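Clatbridge puts bin-picking up for rent, with fine print

Clatbridge has started offering its mixed-item picking package as a monthly service, telling small warehouses and repair depots they can have a robot sorting loose goods without buying one. The company calls the package "ready on arrival." The contract suggests a longer road than that.

The service, sold under the name Prikano, covers the picking software, a set of gripper fingers and remote support. The customer supplies the arm or leases one through a partner. Clatbridge says the software can deal with objects it has never been shown, lying any way they happen to land, and its sales sheet promises up to 700 picks an hour.

That number deserves a second look. A footnote says it was reached with boxed goods of similar size, laid in one layer. For mixed items the sheet gives no hourly rate at all, only the phrase "performance varies by application." Asked for a figure, Brigitta Kaufmann, who runs sales for the service, said the company would quote one after a site visit. The site visit is charged separately.

Mixed items are the whole selling point. Balls roll when a finger brushes them. A clear bottle can confuse a depth camera, and a molded part with holes and a raised rim may offer three good places to grab it or none, depending on which side is up. Cones and other tapered shapes tend to slip out of a straight pinch.

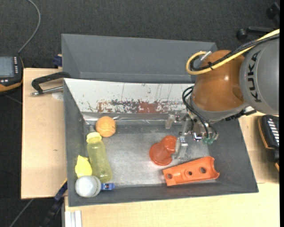
Then there is the matter of what happens after a miss. Prikano's software will try again, up to a limit the customer sets, and then skip the item and flag it for a person. Skipped items are not counted as failures in the monthly report, according to the service terms. A depot manager reading only the summary page would see a success rate that leaves out the hard cases.

Anisa Purba, who has set up picking cells for parts distributors and now advises buyers, said she would not sign on those terms. "If it leaves the bottle in the bin every time, I want the bottle in the statistics," she said. "Otherwise you are paying for a very good report."

Kaufmann said customers can download the full log, skips included, whenever they like. The log comes as a raw file, and the tool that turns it into charts is part of the higher service tier.

The price is $4,000 a month for the basic tier, with a minimum term of 22 months. Gripper fingers are treated as wear parts, and two sets are included over the life of the contract. Clatbridge would not say how long a set usually lasts. Hoses, cables and connectors on the arm are the customer's problem, a point worth noting for anyone who has watched a cable loop catch on the corner of a bin.

Rival Reisinger sells a comparable system outright and publishes a test protocol with it, including the list of objects used. Its rates are lower on paper. Whether they are lower in practice is hard to judge while Clatbridge keeps its own mixed-item results to itself.

Hollis Dvorak, operations lead at returns processor Clendness, has been running the service on a trial basis and was more positive. He said the robot handled most of what his staff tipped in front of it and that remote support answered quickly, including once at 6 a.m. He also said two employees still stand near the cell for much of the shift to clear what it skips. Before the trial, the same job took three.

"I'd like that to be one," Dvorak said. He has not decided whether to continue past the trial.

Clatbridge says an update due in October will improve handling of see-through and round objects. The company made a similar statement about its previous release, and the notes for that version list "improved stability" and a new color scheme for the operator screen.

Buyers who want to test the claim can send a crate of their own goods to the Clatbridge workshop for an assessment. Results are shared with the customer under a confidentiality agreement.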